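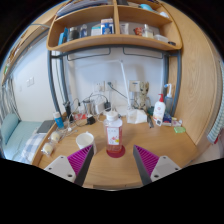
December, a bit after 4 in the arvo, and I've finally made a start on the desk. Room inspection is tomorrow morning and I've been ignoring the whole corner under the loft bed since exams finished. It's amazing how fast stuff breeds back there! Every charger I own has moved in along the wall, plus the odd adapter I was convinced I'd left at my aunt's place, and the cables have knitted themselves into something you could catch fish with.

I did the boring bit first and sat on the floor with my Larar assignment (almost 4000 words, handed in, never to be thought of again) deciding what to keep. Kept the marking sheet, binned the rest. Then I got sidetracked and put the Kusuma playlist on, and that was half an hour gone.

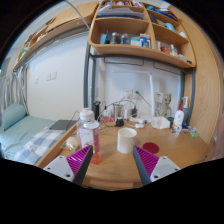
Anyway, the rule I've made is that the front half of the desk stays for drinks and actual work, and everything with a cord lives at the back. The dark red coaster stays too. I love that thing and this wood marks if you so much as look at it (my old desk at Loltis had rings all over it and they charged me for it, still cranky). The white cup can stay out as well, I use it every single day so there's no point pretending it'll go in a cupboard.

Snack budget is a disaster, by the way. I had 400 put aside for the whole month and I'd rather not write down what's left. Too many trips to the Surkeck shop downstairs for drinks, mainly the red bean one, which I was very suspicious of at first and now crave at weird hours. 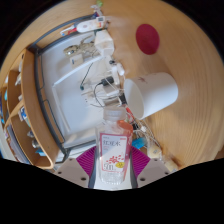
Red bean drink, coaster, and my cup having a lie down.

Still to go: wipe the shelf, find the room 2302 key tag, ring Mum back before dinner. The cables can wait till after I've eaten.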